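Test kitchen notebook, Mullitz
Jul 26, 2019

Burger buns again, then. I know, I know, we said the bun was settled in April, but that was before the patty went up in size and the whole thing started sliding about like a sofa on a wet pavement. So I've gone back to the start with the dough and I'm writing it all down this time, even the dull bits, so that whoever bakes on Monday's-type prep (you know the sort of morning I mean) isn't guessing from my handwriting on a flour bag.

Batch 3007. Base is 800 g strong white flour and 445 g liquid, milk and water mixed, mostly milk. That's a touch wetter than the last lot and I could feel it straight away, it stuck to my knuckles for the first few minutes and I very nearly threw in another handful of flour. Didn't. Glad I didn't! After a rest under a tea towel it came together nicely and went smooth without much work from me. Butter in last, in small lumps, softened but not melted.

Sugar I've cut back. The old bun was getting close to brioche and I'm sick of brioche on burgers, if I'm allowed to say so in here. It's lovely for the first bite and then you're eating pudding with a patty in it. The Tichý recipe we all copied from has nearly double the sugar, and I think it only works there on account of their very sharp pickles. Ours are milder. I did toy with changing the pickles instead, but we've got tubs and tubs of them.

Shaping: I made 4 big ones first to test the size and they were silly, like cushions. Knocked them back and did them smaller. (Note to self, flatten them a bit with the palm before the second prove, otherwise they go tall and you can't get your mouth round the finished article.) Egg wash with a splash of milk, no seeds on half of them, sesame on the rest. I prefer the sesame but it does go everywhere.
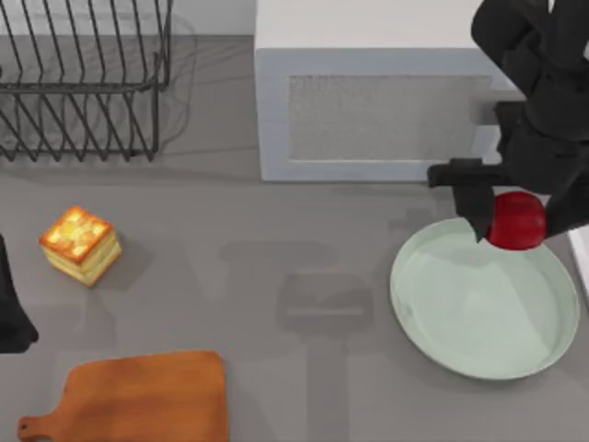

Igor Slanina thinks I'm fussing over the wrong half of the problem. His view is that the sliding is all down to the sauce, that we put it on the bottom bun where it soaks in and turns greasy, and that if we put it on top with the onions and kept a dry leaf of lettuce underneath, even the April bun would hold. He also reckons the cheese should go on while the patty's still in the pan, lid on, so it sort of glues everything down. He wrote all this on the back of the Urent delivery note, which I've stuck in on the next page.

Well, he's got a point about the sauce, so I tried it both ways with the new buns. Sauce on the bottom: fine for a few bites, then the base goes to paste at one side and you end up holding it like a baby bird. Sauce on top: much better, stays together right down to the last corner, though you taste less of it at the start, and I do like that first hit of mustard. Lettuce underneath I'm less sure about. It keeps the bun dry but it's slippery stuff, and the patty skated off it twice. Shredded might be the answer. Or cabbage? Cabbage has more grip.

Toasting made more difference than anything. Cut side down in a dry pan till properly brown, darker than feels polite. I did one lot with butter and one without, and the buttered ones tasted better and fell apart sooner, which is annoying.

Patty notes, quickly. Still on the chuck and short rib mix. I salted one lot before shaping and the texture went bouncy, a bit like sausage, so salt on the outside only and right before they go in. The Unen people sent their smoked cheese to try and it's good on its own, really good, but it doesn't want to melt. It sweats and sits there. Tried it grated and that helped a little. I'd keep it for a toastie.

Onions: I had them on for over an hour and they were gorgeous, jammy and dark, and far too sweet with everything else. A spoonful of vinegar at the end rescued them. Next time a quick pickle on raw red ones, just to compare.

To do:
Same dough again, overnight in the fridge, see if the flavour picks up.
Try cabbage under the patty.
Sauce on top for the staff lunch, and don't tell anyone which way round it is.
Ask Igor how thick he's slicing the cheese.
Order more sesame, we're down to the dusty end of the jar.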